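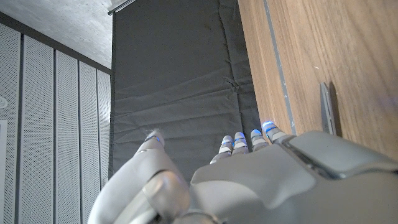
Fleldale water main replacement to begin next month

21 August 2021

Replacement of the ageing water main beneath Jirnham Road in Fleldale will start next month, the district council has confirmed. The work covers 1000 metres of cast iron pipe between the Ida Street junction and the pumping station, and is expected to take 21 weeks.

The existing main has burst repeatedly over the past three winters. A condition survey finished in May found heavy external corrosion along most of its length and recommended full replacement instead of further patch repairs. The new pipe will be polyethylene, laid in a parallel trench so that the old main can stay in service until the connections are moved across.

The contract has been awarded to Singhal, which carried out the sewer relining at the northern end of the town. Renu Bisht, the firm's site manager, said the trench would be opened in short lengths and backfilled before the next was started.

"We will have no more than 22 metres open at any time," she said. "The ground there is clay over gravel and it does not stand well when it is wet, so the sides will be supported throughout."

A total of 555 properties are supplied directly from the main. Each will lose its supply once, for up to four hours, when its connection is transferred. Written notice will be given two days beforehand. Properties with lead service pipes on the private side will be offered a survey at the same visit, although the cost of replacing a private pipe remains with the owner.
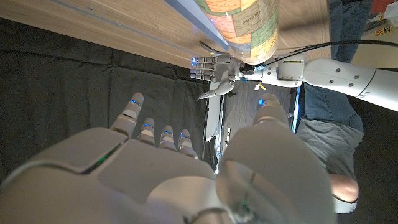
Traffic on Jirnham Road will be controlled by temporary lights. Buses will keep to their normal route except while the Ida Street junction is being crossed, when they will be diverted by way of the station. The stop outside the library will be out of use for that part of the work. Access for emergency vehicles will be kept at all times, and bin collections will be made before the site opens each morning.

Tarun Tripathi, the council's highways engineer, said the carriageway would be fully resurfaced on completion. Trench reinstatement alone had been considered and rejected. The road already carries a large number of old repairs, and the joints between them let water into the sub-base.

Some residents have asked for the works to be delayed until spring. Celeste Simões, who runs a bakery near the junction, said autumn was her busiest period and that deliveries could not be made from the side street. The council said a loading bay would be marked out within the works area for businesses without rear access.

Valves on the old main will be closed and the pipe filled with grout once the last connection has been moved. Drawings and the outline programme can be inspected at the council offices during normal hours.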